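Wernby Community Help > Home & Garage

Posted in May by Yolanda Montes

Print this page | E-mail this page

Garage bench frame rocks when I lean on it

I put together a bench frame from slotted aluminum extrusion and inside corner brackets. The top is a secondhand sheet, the legs have leveling feet, and the garage floor is concrete. It stands fine by itself but sways side to side when I plane or file anything. I have gone around twice with a hex key and every screw is tight. I spent 134 dollars on the kit and would like to keep from buying it all again. Is it the brackets or did I pick the wrong size?

Hala Berrada

Probably the brackets. Small inside corners hold a joint in place but don't do much against sideways push on a tall leg. A frame with nothing across the back will move however tight the screws are.

The cheapest fix is a flat plate bolted over the back, into the slots of the uprights and the top rail. Even a partial plate across the upper third helps a lot. Two rails running close together above the plate also stiffen the top. 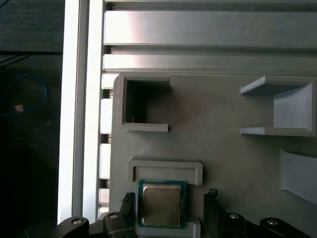 What I would do, in order:

1. Loosen the feet and check that the frame sits square. Measure both diagonals.
2. Slide the T-nuts in before you close up the ends. Drop-in nuts work too but they turn sideways if you rush.
3. Bolt the plate on finger tight, measure the diagonals again, then tighten from the middle out.
4. Set the feet last.

Use 8 screws at least. I used 2 on my first one and it still swayed.

Fabrice Deschamps

Just bolt it to the wall. Mine hasn't moved.

Naima Samir

Agree with Hala on the plate. If you rent and can't drill the wall, a diagonal brace on each end does nearly the same job. Mine are 400 mm long, cut at 45 degrees. Check the cut ends of your legs too. One of mine was cut crooked and the bracket was pulling it out of line the whole time.

This site uses cookies to remember your settings. Accept | Learn more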